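Chapter 2
A Place for Every Part

I learned to work at a bench from Analyn Malabanan, who ran the repair room at Isel when I was a very green assistant. On my first morning she gave me a computer that wouldn't start and a screwdriver, and went off to make tea. By the time she came back I had the cover off, the memory out, two cables undone and a little heap of screws next to my elbow. She looked at the heap for a while. Then she asked me which screw came from where, and of course I had no idea!

I got that computer back together in the end (it took until lunch, and one screw is still a mystery to me). What stuck with me was how much of the morning I'd spent hunting for things I had put down myself. So before we open anything in this book, I want to spend a chapter on the surface you work on and the things that hold your parts – trays, plates, slots, plain old saucers if that's what you've got.
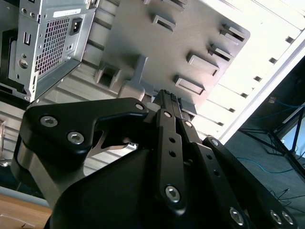
2.1 Plates, Slots and Holders

A flat plate with raised holders on it is one of my favorite things to have beside a computer chassis. The grey one in the photo has several slotted holders standing up from its surface, some wider than others, and the metal chassis is close by. I like that arrangement a lot. When I have to get up and walk across the room with a part in my hand, that's when I drop it, or stop to talk to someone and set it on a windowsill.

A slot does a job that an open tray can't do very well. It can keep a part standing on its edge, so you have something to pinch when you want it back. Try picking a thin card up off a smooth table and you'll see what I mean – you end up sliding it to the edge and hoping.

You don't need to buy anything fancy. My first holder was a block of scrap wood with grooves sawed into it, made in one evening at the Brarnton workshop, and I used it for 3 years. The grooves were crooked and I was terribly proud of them. For screws I still use a muffin pan, with a strip of paper tape in each cup saying where that batch came from.

Before you go on to Section 2.2, clear a patch of table and put out whatever holders you have. Leave room for the computer cover too, which always takes up more space than I expect, and keep your drink on another table.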